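Quick writeup of how I get a white tabletop back to actually white. Joelle Salameh asked me twice now so it's going here and I can just send the link.

Works on painted or melamine type tops. Not marble, not raw wood. If yours is oiled, stop, wrong page.

## What you need

- 2 microfiber cloths, clean ones, no fabric softener
- dish soap, plain
- baking soda
- a spray bottle, 16 oz
- rubbing alcohol for pen marks
- plastic scraper or an old gift card
- dry towel

I keep all of it in one caddy under the sink. Otherwise I never do it.

## Steps

**1. Clear it completely.** Everything off. Moving stuff from side to side while you wipe leaves a ring where every single thing stood, ask me how I know.

**2. Dry wipe first.** Crumbs and grit off before any water touches it. Grit plus a wet cloth = tiny scratches, and those hold dirt forever.

**3. Soap pass.** Fill the bottle with warm water, 4 drops of soap, no more. Too much soap is why most white tables look gray and feel tacky. Spray the cloth, not the table. Long strokes, one direction, far edge toward you.

**4. Look at it low.** Crouch down till your eyes are almost level with the top and look toward a window. Streaks and sticky spots show up right away. From standing height it all looks fine, so do teh crouch.
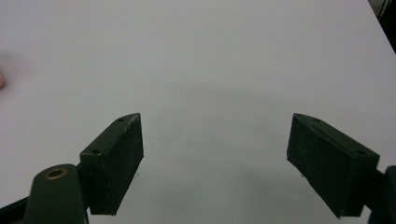 **5. Stuck on bits.** Lay a wet cloth over the spot for a couple minutes, then scraper held almost flat. Don't dig. Candle wax, let it go hard first, ice cube in a bag helps.

**6. Stains.** Coffee, tea, turmeric (ugh). Baking soda and water, thick like toothpaste. Dab it on, leave it 17 minutes, which is just how long my laundry had left the first time and it worked so I stuck with it. Wipe, don't scrub. Turmeric may need two rounds, plus a sunny window if you can move the table.

**7. Pen and marker.** Alcohol on a corner of the cloth, dab, flip to a clean bit, dab again. Test underneath first!! Some paint comes right off with it. Maribel Ospina lost a patch the size of a quarter this way.

**8. Rinse.** Plain water, second cloth. People skip this one. The baking soda drys to a white haze and you'll think you wrecked it.

**9. Dry it.** Towel, same direction as before. Edges and the underside lip too, water sits there and the edging starts to lift.

## Don't use

- magic erasers on anything shiny, leaves dull patches
- bleach, yellowed mine
- furniture polish, just grabs dust
- the green side of the sponge

## How often

Soap pass every week or so. Full thing in March and whenever somebody's coming over. Felt pads under lamps and trays, coasters if your family will use them, mine wont.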